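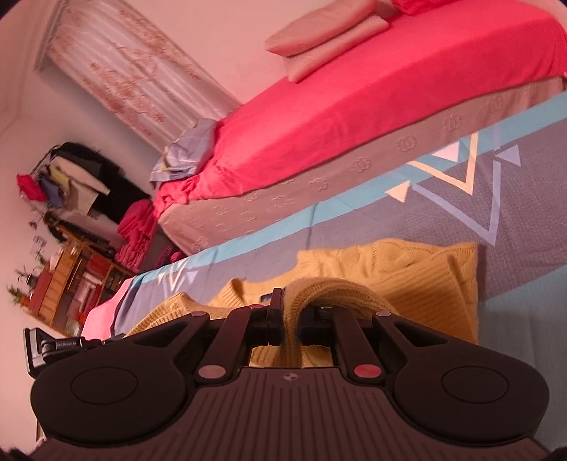 Kazimír Bartoš still winces a little when he talks about the stuck jaw. He runs the laundry-folding work at Undow, a small firm in Warkcombe, and he is very proud of it, but he would like other people to hear about the fault before they meet it themselves. "You get a thick cable-knit sweater between the jaws, a nice mustard one, say, and you squeeze, and all is well," he told me. "Then you let go and they stay shut!" 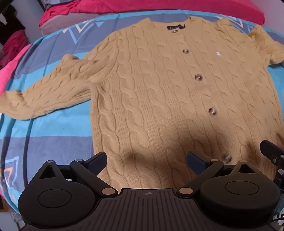
It happened to his colleague Brodie Nepia, 42 minutes into a session, and her first thought was to pull. "I know, I know," she said, laughing. "You tug, and then you've got a finger in the linkage." She came away with a pinched fingertip – nothing worse, thank goodness – and they stopped for the day.

The culprit was a bit of wool fluff wound round a pivot, so small that they missed it on two inspections. Now they clean the joints after every knitted garment, and the power goes off before any hand goes near. Kazimír has written it all up for the Mudgway workshop in February. "It's a dull read," he said, pouring me more tea, "but Brodie has promised to check the spelling."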